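January
By the Jutemance home desk
Reading time: 4 minutes

The owner of Forkby, a small shop that sells table linens and secondhand music gear, keeps a black music stand and a green plastic basket along the same tiled wall. The cloths go in the basket. The stand holds whatever she is reading while she folds.

"I play in the evening and do the linens in the morning," she said. "I got tired of carrying the stand back and forth, so it stays."

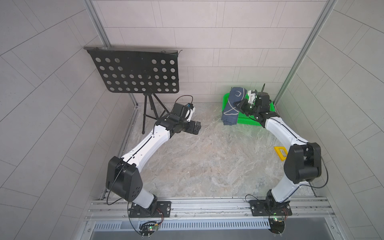
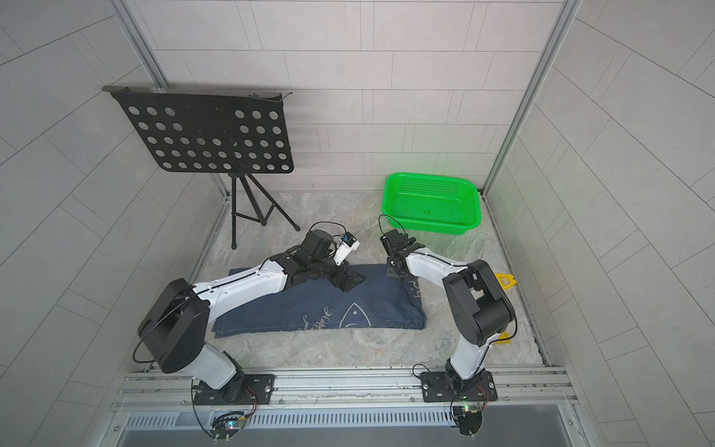
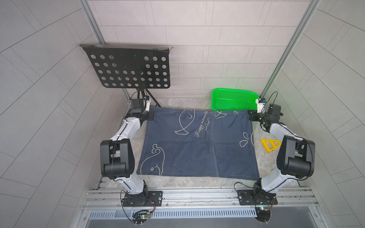 A reader of our last piece on storage wrote in to say that dark cotton should never be folded on a stone floor, even a clean one, and asked if a table wouldn't be easier on the cloth and on the knees.

She has heard that before. "A table is better for your back, I agree. But my table is narrow, and a cloth that hangs over the side pulls itself crooked. I sweep first and then I lay it out flat."

Her method is to start with the top corners, pull them out until the wrinkles go, and only then look at the crease. If last time's crease is straight, she folds on it again. Navy shows lint more than any other color she stocks, and she goes over it with a damp hand.

She likes sea patterns, fish and whales mostly, and prefers a line drawing to a solid print. "You can look at an outline every day. A big printed fish gets old." The one with "Happy moments" written on it is a favorite with customers, she said, though she would have bought it without the words.

The basket has holes in the sides, and she wouldn't use a closed one. She bought a lidded box from Sovulitz a few years back for $90 and gave it away after one summer because everything in it smelled.

How often does she refold? "When I can't find something. Then it all comes out and I do the whole basket, and the stand gets dusted too."

Last updated 4 p.m.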